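Nolloner arm kit: does the appliance prep package cover a fridge that still has its packing in?

Posted in Home Automation Kits

Tahira Tanoli
We are comparing the Nolloner kit with the Drarero for fridge work in a test kitchen. The Nolloner base is $2,000 and the prep package adds $300. The sheet lists "drawer open, shelf reach, tape removal" but gives no tape width or drawer depth. Has anyone run it on a crisper drawer with tape and cardboard left in? Two views of our setup, blue tape on the crisper drawer in both:

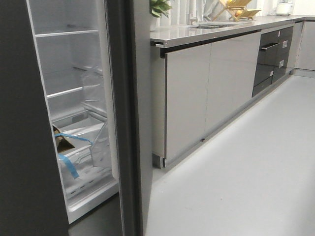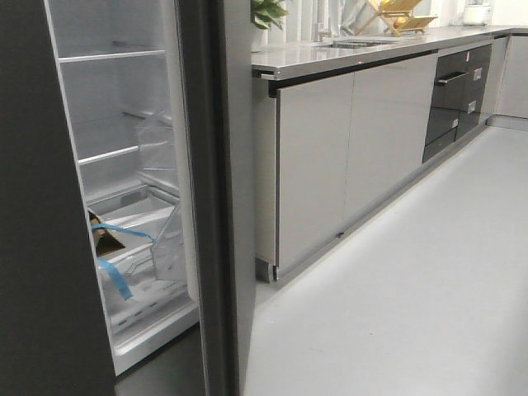
Replies

Cuadros
Tape is the hard part. The stock fingers on ours need a free end to pinch, and a hanging loop is fine - flat tape is not. Out of 188 logged pulls, most failures were on tape stuck down along its full length. Cardboard was easy once the drawer was open. Clear plastic gave the depth camera trouble, so mark the drawer front and any clear bins with matte stickers first. Reach depends on where you bolt the base. Firmware 2 added a force limit for drawers. Set it low to start.

nukell_user
Never tried the Nolloner. The Drarero is cheaper to fix, I think. Ask for a demo.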